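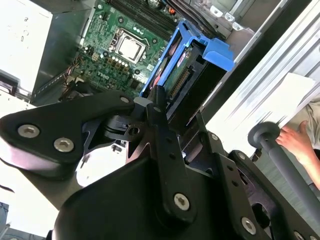 동절기 대비 차량용 12V 배터리 점검 및 교체 절차

이르네스(Irness) 차량관리지원센터
게시일: 2024-11-06

적용 범위

본 안내는 센터에 등록된 업무용 승용차 및 소형 승합차의 12V 납산 배터리를 점검하거나 교체하는 경우에 적용한다. 하이브리드차와 전기차의 고전압 계통은 대상에서 제외하며, 해당 차량의 작업은 제조사 지정 정비소에 의뢰하여야 한다. 지난 6월에 배포된 절차서는 본 안내로 대체한다.

준비물

디지털 전압계, 10mm 및 13mm 렌치, 단자 청소용 솔, 절연 장갑, 보안경, 메모리 유지 장치, 교체용 배터리를 준비한다. 교체용 배터리는 기존 제품과 규격, 단자 방향, 용량이 일치하여야 한다. 공회전 제한장치(ISG) 장착 차량에는 취급설명서에 명시된 AGM 또는 EFB 형식만 사용한다.

1단계. 차량 정차 및 안전 확인

평탄한 장소에 차량을 세우고 변속 레버를 P단에 둔 후 주차 브레이크를 체결한다. 시동을 끄고 전조등, 공조장치, 블랙박스의 전원을 모두 차단한다. 스마트키는 차량에서 충분히 떨어진 곳에 보관한다. 배터리에서는 수소 가스가 발생할 수 있으므로 작업 구역에서 화기를 사용하여서는 안 된다.

2단계. 외관 점검

케이스의 균열, 부풀음, 전해액 누출 여부를 확인한다. 이 중 하나라도 발견되면 충전을 시도하지 말고 즉시 교체 대상으로 분류한다. 단자에 흰색 또는 청록색 가루가 끼어 있으면 5단계의 방법으로 제거한다.

3단계. 전압 측정

시동을 끈 상태로 수 시간이 지난 뒤 전압계의 적색 탐침을 양극(+)에, 흑색 탐침을 음극(-)에 접촉시킨다. 판정 기준은 다음과 같다.

12.6V 이상: 정상
12.4V 이상 12.6V 미만: 충전 후 재측정
12.4V 미만: 충전 후 부하 시험 실시

부하 시험 결과가 불량이면 전압과 관계없이 교체한다. 측정값은 점검표(서식 제1036호)에 소수점 첫째 자리까지 기재한다. 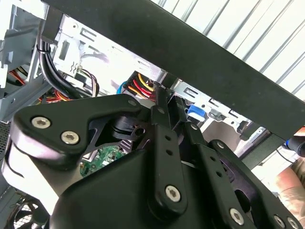
4단계. 기존 배터리 분리

메모리 유지 장치를 연결한 경우에는 양극 케이블에 전류가 흐르고 있으므로, 분리한 케이블 끝을 절연 덮개로 감싼다. 음극 케이블을 먼저 분리하고 양극 케이블을 나중에 분리한다. 렌치가 양극 단자와 차체에 동시에 닿지 않도록 주의한다. 음극 단자에 배터리 센서가 부착된 차량은 센서를 비틀거나 잡아당기지 않는다. 고정 브래킷의 볼트를 풀고 배터리를 수직으로 들어 올린다.

5단계. 단자 및 받침대 청소

베이킹소다를 푼 물을 솔에 묻혀 케이블 단자와 받침대를 닦고, 깨끗한 천으로 물기를 완전히 제거한다. 받침대에 부식이 심하면 설치를 중단하고 정비 담당자에게 보고한다.

6단계. 새 배터리 설치

단자 방향을 확인하여 배터리를 받침대에 놓고 고정 브래킷을 체결한다. 케이블은 분리할 때와 반대로 양극, 음극 순으로 연결한다. 조임 토크는 차종별 정비지침서의 값을 따르며, 손으로 흔들었을 때 단자가 움직이지 않아야 한다. 통기 호스가 있는 차량은 호스를 원래 위치에 다시 끼운다.

7단계. 작동 확인 및 초기화

시동을 걸고 단자 간 전압을 측정한다. 발전 제어 기능이 있는 차량은 주행 조건에 따라 값이 달라지므로 정비지침서의 기준과 대조한다. 이어 시계, 창문 자동 개폐, 조향각 센서의 초기화 필요 여부를 확인한다. 배터리 센서 장착 차량은 진단기로 교체 정보를 등록한다.

폐배터리 처리

폐배터리는 일반 폐기물과 함께 배출할 수 없다. 세운 상태로 내산성 용기에 담아 드레라크(Drerach) 보관동 22번 구역에 반납하고 인수증을 수령한다. 플룰라노(Flullano) 지소의 차량은 지소 내 수거함을 이용한다.

기록 및 문의

작업자는 점검표에 차량번호, 주행거리, 배터리 제조 시기를 기재하고 서명한 후 325호 정비행정실에 제출한다. 절차에 관한 문의는 정비기술 담당 에믈린 베번(Emlyn Bevan), 부품 신청은 자재 담당 호아 도안(Hòa Đoàn)에게 한다. 대표 내선번호는 1441이다.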